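Handling Small Tools by Hand-Held Gripper
Course handout, Monday session - please bring it along with you

Hello again everyone, and thank you for being so patient with the room change. We're looking at the Vanum hand-held gripper kit, which the department has on trial from Gatchalian until the end of September, and I'd like each of you to come away with an opinion on whether we should buy it. The task is brushes and a clear holder, and it's harder than it sounds!

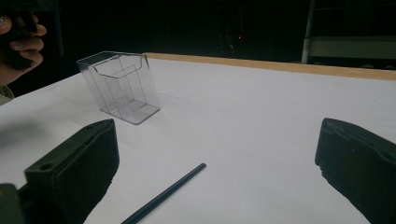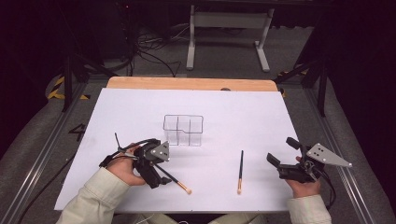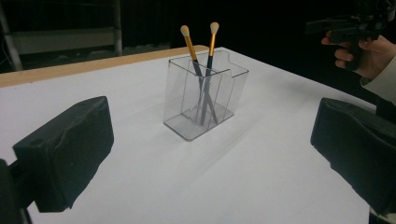
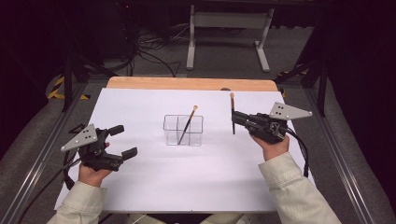
Brushes and a clear divided holder on a white tabletop, with the grippers held in the hand.

Can one person run the kit alone, or do we need to book in pairs?

One person can manage it perfectly well once the software is open, though Gatchalian suggests a partner for the first sitting, and I'd go along with that. After that, book however suits you.

A few notes on the offer itself, as several of you have asked. The trial covers 50 hours of recording, and we've used 11 of them so far. The full kit is quoted at $1196, with spare finger pads extra, and I haven't yet had a straight answer on what the pads cost - Valter Eklund is chasing that up for us. The Lellitard kit we reviewed last term was cheaper, but its manual ran to 341 pages and I'm fairly sure none of us finished it (I certainly didn't).

For your write-up, tell me how the grip felt on something thin, how tired your wrists were at the end, and whether you'd be happy using it for a whole afternoon. A page is plenty.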